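El regreso del taller de barrio

En Brulthorpe, la reparación de objetos domésticos ha dejado de ser un oficio en retirada. El municipio, que en otra época contó con establecimientos dedicados a la relojería, la afinación de máquinas de coser y el arreglo de pequeños aparatos, mantiene desde septiembre un programa de apoyo a los talleres independientes, gestionado por la fundación Clarkora.

La iniciativa reúne a 12 establecimientos y ofrece a los residentes un descuento en la mano de obra. Según la memoria de la fundación, en la primera fase se registraron 2129 solicitudes. La mayor parte correspondía a lámparas, radios y utensilios de cocina, aunque también se recibieron instrumentos musicales y juguetes antiguos.

«El cliente no viene únicamente por el precio», explica Kumaresan Kurup, coordinador del programa. «Muchas personas conservan un objeto durante décadas y desean que alguien lo examine con detenimiento antes de darlo por perdido». 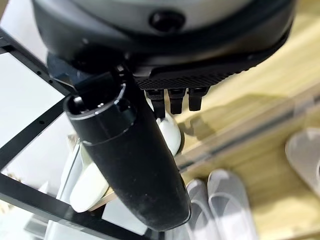 La dificultad principal es el suministro de piezas. Los talleres adscritos comparten un almacén en la calle Mathew, donde se clasifican tornillos, muelles, cables y carcasas procedentes de aparatos desechados. El inventario se actualiza cada semana y admite préstamos entre establecimientos. Las superficies de agarre reciben un tratamiento aparte: un moleteado fino, como el punteado de la almohadilla negra de la fotografía, exige un criterio de sustitución distinto del que se aplica a una empuñadura lisa. Kurup recomienda conservar la pieza original siempre que el relieve sea reconocible.

La formación constituye el segundo eje. La escuela Grurkine imparte un curso de tres módulos, dedicados a electricidad básica, ajuste mecánico y atención al público. Las prácticas se realizan en los propios talleres, bajo la tutela de un oficial, y suman hasta 300 horas. Quienes las completan pueden solicitar su incorporación al registro municipal de reparadores.

El ayuntamiento estudia ahora ampliar las ayudas al alquiler de locales en el casco antiguo. La propuesta contempla contratos de larga duración y la cesión temporal de herramientas a los nuevos titulares. Los talleres interesados deberán presentar una memoria de actividad y una relación de los servicios que prevén ofrecer.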